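Tandedby News > Out & About > Games and Hobbies

Second run of block game confirmed after first lot sells out

Three cubes, a roll of black tape and a table. Grurnik is getting another batch.

Motent, the small workshop on Fairclough Lane that makes the stacking game, confirmed this morning it will cut 1,000 more sets before the end of October. The first 800 have gone. Mostly local sales, a few by post.

A set is £15, same as before. Red cube, yellow cube, green cube, tape, folded sheet of rules. No board — you make the square yourself on whatever table you have.
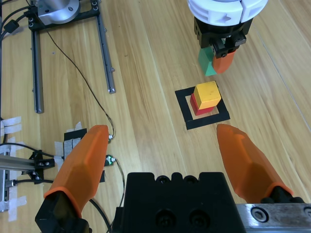
Yellow on red in the square, with a green block close behind.

For those who missed it first time round: tape goes down as a hollow square. Cubes go in one at a time and each has to end up on the one before. Red first, then yellow, green last. Touch the tape with a cube and you start again. Leave the yellow one hanging over the red by more than a finger's width, start again. Sounds easy. Green is where most people come unstuck.

There's also the side by side version, usually called "flat" round here, where red and yellow both stand on the wood and green has to go across the pair of them. Harder than the tower if the two are set at different angles. The rule sheet gives it four lines and leaves out what happens if a cube tips over outside the square. Wayne Sedgwick, who designed the game, says that will be put right in the new printing. A cube that leaves the square is out until the next turn. It was always meant to say so.
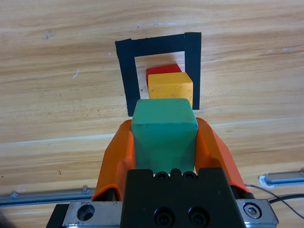

The green cube, with yellow and red in the taped square beyond it.

The paint has had some complaints. Several buyers told this site thier yellow cubes had marked within weeks, and the green ones seem to go at the corners. Sedgwick's answer is that they are wooden blocks and get knocked about, but he is trying a harder finish on the second run. Colours won't change. He was asked about a blue one and said no, then said maybe.

Anyone with a first-run set who wants a cube swapped can take it to the workshop, mornings only. Bring the cube, never mind the box. Post is at your own cost.

Then there is the table question. Argued over a lot, this. The October open evening at Fairclough Hall will be played on plank-topped tables, bare wood, no cloths. Some players don't like it. Long planks mean seams, and a cube set down on a seam may rock. Others say a seam is handy for lining up the tape. The hall tables are staying as they are either way, and the squares will be taped well clear of the worst joins.
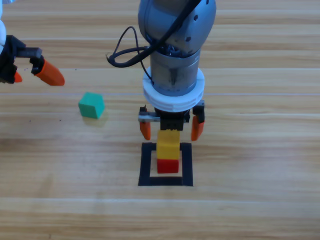 Light wood, with the grain and the seams running the length of the view.

Dumisani Engelbrecht is running the evening and has put out a short list of what to expect. Squares will be taped before doors at 6pm, so please don't bring your own tape and redo them. Cubes provided. You can use your own set if all three are from the same box. Mixed sets caused a row last time, with one green noticably bigger than the rest of its tower.

Entries stand at 147. That is the lot for the first round, although names are being taken for a reserve list at the hall desk. Under-tens play flat only and go first. Everybody else draws a table on the night. Three attempts each, best one counts, ties go to a play-off with the other hand.

On tape width — there had been talk of a thinner line to make the inside a bit roomier. Not happening this time. Same black tape as in the box, laid in one strip per side, corners overlapped and pressed flat. Engelbrecht wants the wood inside left clean, so no pencil marks for centring. Wipe it before your turn if you like. Cloths on each table.

Prize is a set of cubes in plain unpainted wood, made by Motent for the evening and not for sale. Runner-up gets tape. A fair bit of tape.

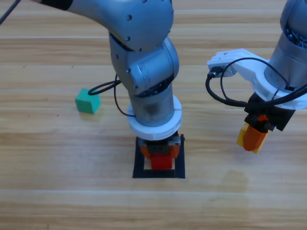
Red block over the black square, the green cube over to the left.

A word on red, as people keep asking. It does have to go down inside the square before you pick up anything else. You may shift it once if you're not happy, as long as it stays within the tape and your other hand is off the table. After that it stays put. Most good towers at the spring evening had the red one near the middle and square to the near edge, and the ones that went over tended to start close to a corner.

Hall parking is limited, the back gate will be shut. Tea and squash from the hatch. Entry free, reserve list closes at noon on the day.

Pre-orders for the new sets open at the workshop counter next week. Limit of two per person to begin with. Shops in Tandedby get theirs after the open evening, and Motent could not say how many each would have.

More in Games and Hobbies
Fairclough Hall autumn bookings: what's still free
Jigsaw swap moves to the library foyer
Grurnik rules: your questions on tape and corners
Motent workshop extends its morning hours
Tandedby dominoes league, latest table
Letters: bring back the big draughts board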